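Can a robot put your coat away yet?

PLUTHAM: I have wanted a machine to do my laundry since I was old enough to be told to do it myself, so a morning at Sengar's workshop was never going to be a neutral assignment. I came home more excited than I went, and I still had to fold my own towels.

Sengar's household robot is called Ravus. It has two arms, a wheeled base and a habit of pausing before every grab, as if trying to remember what it came upstairs for. It has been learning one job above all others: clearing a bed heaped with clothes and covers. Which sounds easy! Most of us do it half asleep, with a phone under our chin.

But think what the job asks for. A plate is the same plate wherever you set it down. A jacket has as many shapes as you have ways of dropping it, and the machine has to work out which bit is the sleeve, which is the collar, and whether the soft thing next to it is part of the same garment or somebody's blanket. 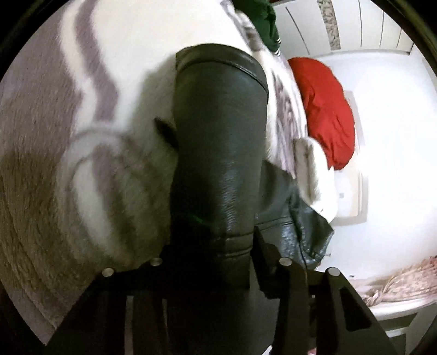 Leather is a good test, and a mean one. It shines, so the highlights move whenever the jacket does, and it holds a crease where cotton would flop. Fleece brings its own trouble, being thick and fuzzy with no clear edge to pinch. Put the two on one bed with a pillow and a few odds and ends and you have a puzzle that would have flattened the machines I saw a few years ago.

Ravus learns from people doing the chore by hand with a gripper like its own. The team had 3,816 recorded goes at picking up clothes when I visited, 341 of them with jackets and coats. It wants far more. Sleeves, I was told with real feeling, are the worst.

So how good is it? I watched 12 attempts at lifting a garment and laying it flat on a table. Seven were fine, two of them lovely, with the cuffs drawn out straight in one smooth pull. The others ended in a heap, and one took a pillowcase along for the ride. Each try lasted several minutes.

Shop floors are further along. Stindby, the clothing chain, has been trying a simpler arm in its Plutham stockroom since November, moving folded jumpers from crates to shelves. Everything arrives the same size and the same way up, and the arm plods through it happily all day. Staff still do the hangers.

A bedroom offers no such favours, and that is why I find the Sengar work so thrilling.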